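Drurno Build – Questions We Get

We use cookies to remember your settings. OK

What is Drurno?
Two arms over a papered table in the Hubmann shared workshop, learning to put things away in a drawer. I love this job! 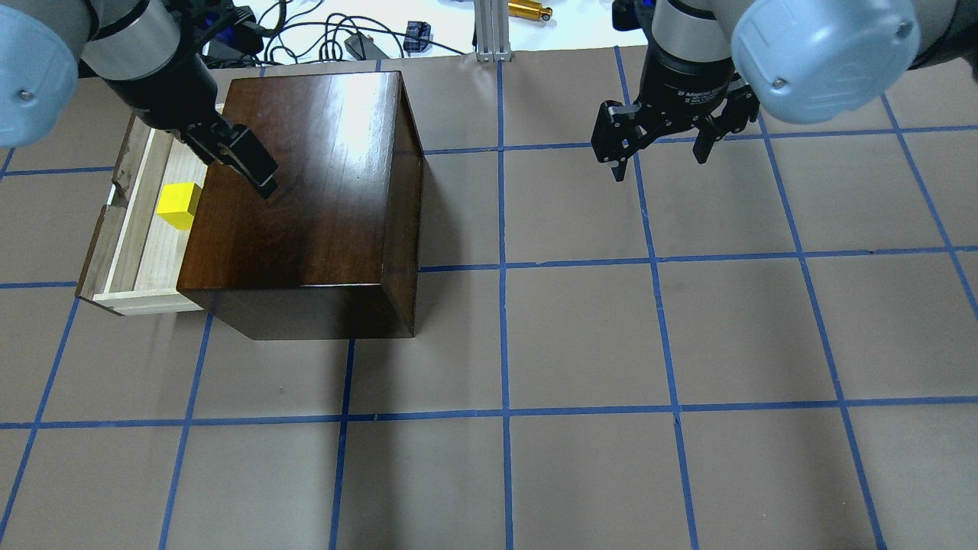
Yellow cube in the drawer, both grippers overhead.

Why such a small cabinet?
It fits the grid and the drawer is easy to reach. We work with it partly open – a fully shut drawer is next on my list.
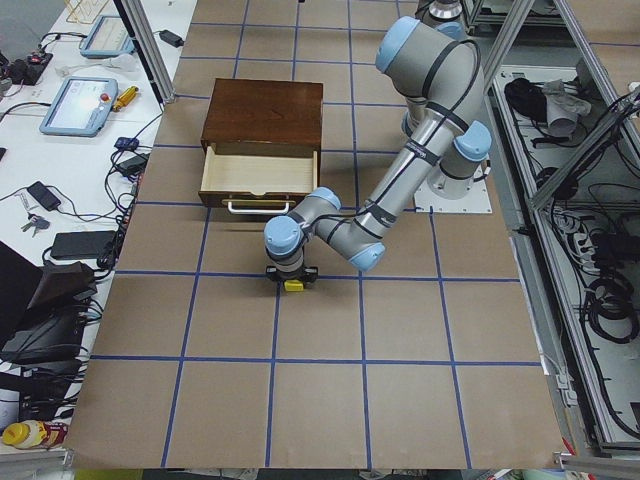 What is the tape for?
Blue painter's tape gives us squares to call out when we move things. It's laid by hand, so the edges wander a bit, and the wrist camera sees every nick. Good enough for us!
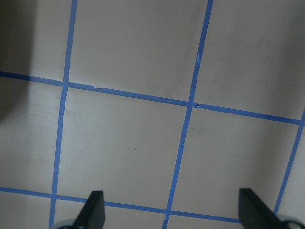

Can I copy your setup?
Please do! Severin Danzer keeps the parts list, 40 lines long. Ask him at the bench after 18:00.

116 shares | 18 comments
Contact | © Drurno | Back to top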